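Open Day at the Skuden Building, Dunon

The robotics lab on the second floor of the Skuden building opened its doors on Sunday, and I went with my neighbor's son, who is starting college next fall. Doors opened at 10 a.m. There was a line at the front desk for badges but it moved.

The tour began in the machine room, which was mostly racks and fans. Our guide, Bimla Maurya, kept it short because it was too loud to hear much. From there we went down a hallway with posters on both sides. One gave the number of tasks in the lab's current test set, 2676, all of them household chores: moving dishes, opening drawers, carrying a pot from the counter to a table.

The main room had two stations. At the first, visitors could steer an arm on a screen with a handheld controller. I had a turn and did poorly. The arm does what you tell it, but judging depth on a flat screen is hard, and I kept stopping short. The teenagers in our group did better. Turns were limited to five minutes and Maurya was strict about it.

The second station was the one I had come for. The lab runs its trials in a simulator called Vosow before anything is tried on hardware. A run is loaded with a room, an arm and a job, and the software plays it out. They can do 400 runs overnight on the computers we had walked past. In the morning somebody sorts through the failures. Maurya said the kitchens are the most used rooms and also the ones people complain about, since the furniture has to be checked for gaps and overlaps each time a layout is changed.

We watched several kitchens come up one after another on the wall monitor. In one of them the white arm had its black gripper hanging open in front of the double doors, with a steel pot over on the marble counter. 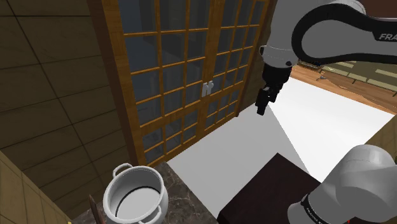 Rezaul Herath wanted to know how much of this carries over to a real kitchen, and said that his own stove area had never once been as tidy as any of the ones on the monitor. Maurya answered that clutter is added in later rounds, and that grasping carries over better than anything involving doors. She did not give a percentage.

Coffee was in the Fleury room across the hall. The handout there repeats what is on the posters, so you can skip it. Parking behind the building was free for the day. The next open day is planned for October, and sign-up is at the front desk.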